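Family sessions at the Londville studio

April bookings are open. A session at Londville lasts an hour and costs the same as last year. You get 10 edited photos in an online gallery, and extra files can be added when you order.

We have moved the changing area next to the window, and there is a second paper backdrop in pale gray. Babies under two are best booked for the morning. Bring two outfits per child and a snack that doesn't stain.

Brenon has taken over our printing. Prints up to 10 inches are ready in a week, and framed pieces take two.
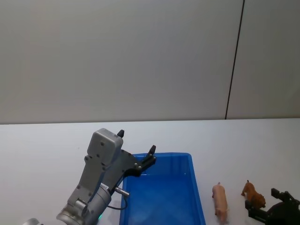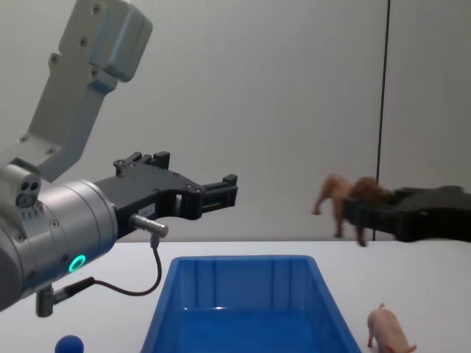 Galleries stay online for 2 months. After that we keep the files, but reopening a gallery carries a small fee. If you had a session in the winter and haven't picked your photos, please do so before the end of April.

To book, reply to this email with your children's ages and a morning or afternoon preference.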